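Speaker notes: When the shelf gets filled by somebody else
Clandholm warehouse meeting, afternoon session, August 13, 2020

Slide 1. Title
Wait for the door to close. Thank Hinrichs for the room. Say up front that questions can come at any point.

Slide 2. Where I'm talking from
I run the day shift at Nolon, dry goods side. We carry 2,546 lines, and pasta is one of the slow ones to put out by hand. The packs slide and fall over, and every brand has its own length and its own slippery wrapper.
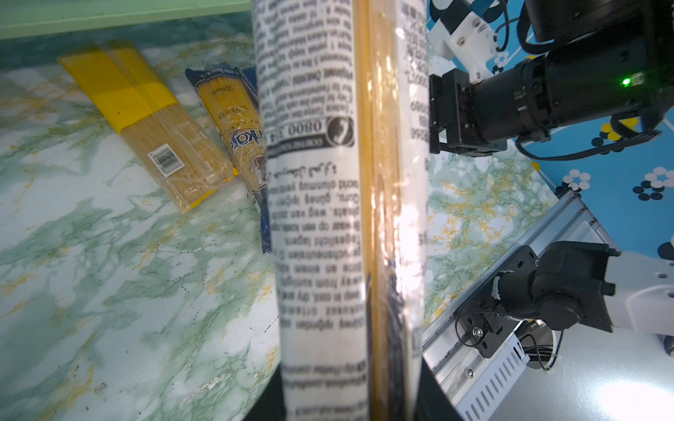 Ask the room who has filled shelves for a living. Leave time for hands. Then give the staffing numbers: 37 people on days, 20 of them on shelf work when we started talks with Narico in March.

Slide 3. What the arms do
Keep this short. They pick up a pack, stand it on a shelf, and go back for another. The people in this room care more about what happens to the shift, so go there quickly.

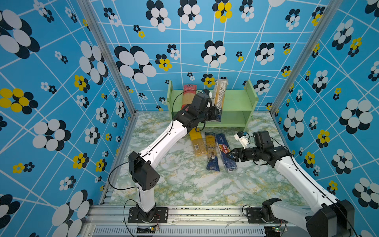 What changed first was the break schedule. Before, a whole aisle stopped together. Now one person stays near the cell, and breaks are staggered. People disliked that more than anything else we did. We should have asked them before we drew up the plan — say this plainly.

Slide 4. The job that got bigger
Checking. Labels in three or four languages, bags next to boxes, shiny film on nearly everything. Somebody has to decide what goes in which group, and that somebody is now a paid grade above shelf work. It took two rounds of talks to get the grade agreed.
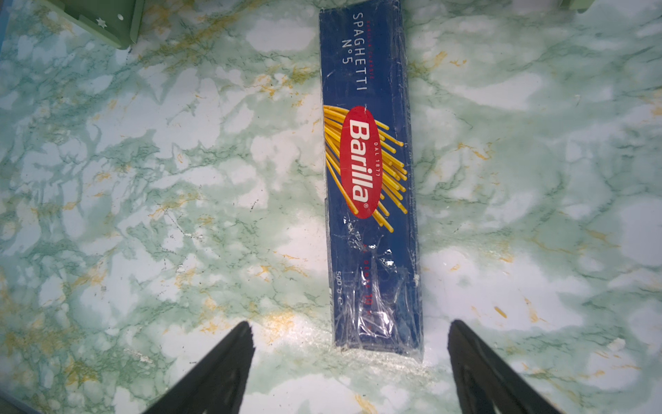
Boxed spaghetti in plastic wrap, 500 g, between the gripper fingers.

Slide 5. What people told us
Read the comments from the handout, not from the screen. Wrists are better. The day feels longer. Two people asked to move to receiving because they missed having company while they worked. Both moves went through.

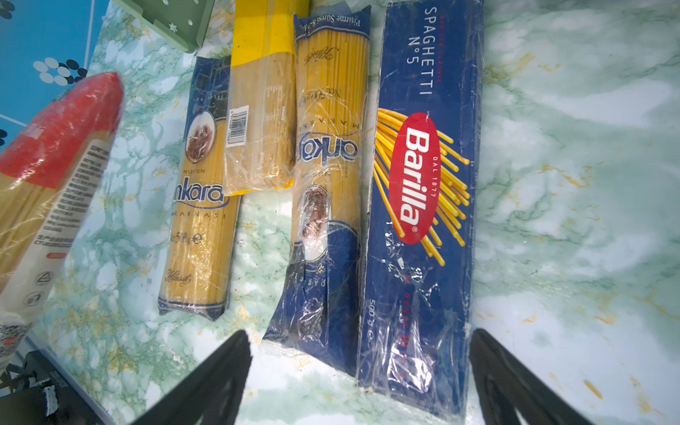 Training is 3 half days, on the clock. The first one is all about stopping the cell and reaching in safely. Don't skip the part on who may restart it — last time I ran over and had to rush it.

Slide 6. Still open
Night shift cover. Who writes up a dropped pack. Whether the checking grade counts toward seniority; we expect an answer from Narico and the site office on the first two only.

Leave this slide up during questions. Handouts are on the table by the door.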